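How I get my song credits in order before a release

I put out my second EP in October and got the credits wrong on 2 tracks, so I now do this before I upload anything. Grab a cuppa, it's dull but it saves so much grief later!

Start with one plain sheet per song. Mine has the title, who wrote the words, who wrote the tune and who played on it. Keep writers and players apart (I muddled these for years).

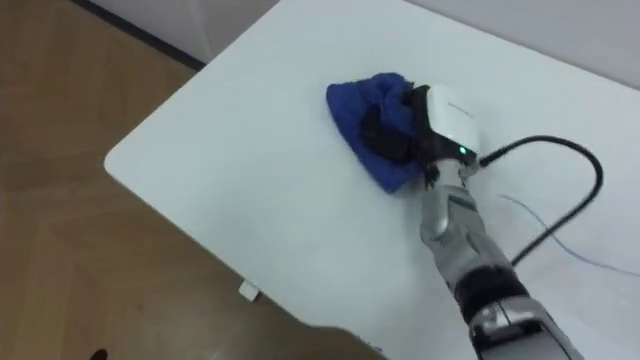

Next, agree the splits. Olga Baptista and I wrote Sandeck together, so we said half each and put it in an email the same evening. Do it while everyone's still pleased with the song.

Then check how people want their names spelt. Armindo Cordeiro had gone out as "A. Cordeiro" on one single and in full on another, and the shops treated him as two different people. 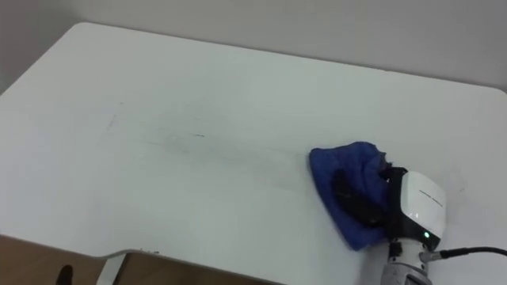 Now the codes. Every recording gets its own ISRC, and a remix or live take needs a fresh one. I've got 14 in a spreadsheet, with the track length next to each.

When you fill in the upload form, copy and paste from your sheet. Don't type it again, especially not at midnight like I did with Kisley. 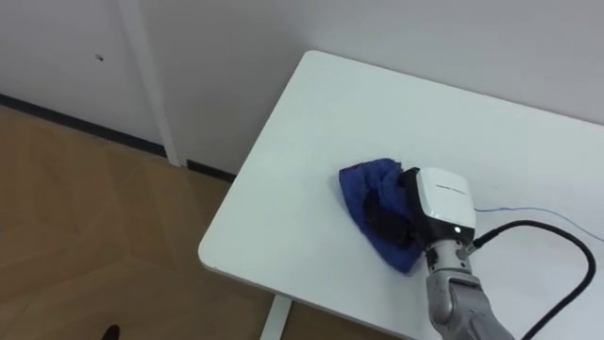
Last of all, register the songs with your collecting society, as your distributor probably won't do that bit for you. Have your co-writers' membership numbers handy before you log in, or you'll be texting people all Tuesday evening.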